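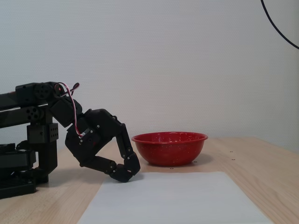
El esmalte vítreo aplicado sobre acero es una capa de vidrio fundido, dura y poco porosa, que resiste bien los ácidos suaves y mal los golpes. Este procedimiento cubre la limpieza, la inspección y el guardado de cuencos esmaltados de uso doméstico. No es válido para piezas con decoración pintada en frío ni para loza.

## Material

- Bicarbonato sódico
- Detergente lavavajillas neutro
- Esponja blanda, sin cara abrasiva
- Paño de algodón sin pelusa
- Hojas de papel blanco, sin imprimir
- Lupa de aumento moderado
- Barreño con capacidad para sumergir la pieza

El papel impreso puede transferir tinta. En los cuencos claros la mancha se ve enseguida; en un esmalte rojo pasa desapercibida hasta que se limpia con un paño blanco.

## 1. Inspección previa

Coloque una hoja blanca sobre una mesa estable y trabaje con luz lateral. Gire el cuenco despacio y observe el brillo: una zona mate indica desgaste o cal adherida. Una línea que interrumpe el reflejo suele ser una fisura.

En los esmaltes moteados conviene distinguir el punto decorativo del desconchón. El punto queda bajo la superficie y no se nota al pasar la uña. El desconchón tiene borde, y el fondo es oscuro o con óxido.

Revise después el reborde enrollado. Es la parte que recibe los golpes al apilar y donde el agua queda retenida más tiempo. Si hay esmalte levantado en el interior o en el borde, retire la pieza del uso alimentario. Puede conservarse como recipiente para objetos secos.

## 2. Lavado

1. Deje que el cuenco alcance la temperatura ambiente. El choque térmico cuartea el esmalte.
2. Llene el barreño con agua templada y unas gotas de detergente.
3. Sumerja la pieza 10 minutos.
4. Pase la esponja en sentido circular, del fondo hacia el borde.
5. Aclare con agua templada.

No utilice estropajo metálico ni polvos de sílice. El rayado no siempre se aprecia el primer día — aparece como un velo gris tras varios lavados.

## 3. Manchas persistentes

Para restos de té, tomate o grasa quemada, prepare una disolución de 6 g de bicarbonato en 300 ml de agua caliente. Viértala en el cuenco, espere a que se enfríe y frote con la esponja. Repita una vez si es necesario.

La cal se trata con vinagre blanco diluido: 300 ml de vinagre en 900 ml de agua. Contacto máximo, 10 minutos. Aclare de inmediato y no mezcle este paso con el anterior, ya que los dos productos se neutralizan.

## 4. Secado

Seque a mano, primero el interior y luego el exterior. Pase una esquina del paño por la parte inferior del reborde. Deje la pieza boca abajo sobre papel limpio hasta el día siguiente y compruebe si hay cercos de color marrón. Un cerco en el papel señala óxido activo bajo el borde.

## 5. Guardado

Los cuencos se apilan de mayor a menor con una hoja de papel entre cada dos piezas. La hoja debe sobresalir del reborde; si queda corta, el contacto se produce precisamente en el punto más frágil. No apile más de 6 unidades.

Evite los armarios situados sobre el horno o el lavavajillas. Cambie el papel cuando esté ondulado o amarillento.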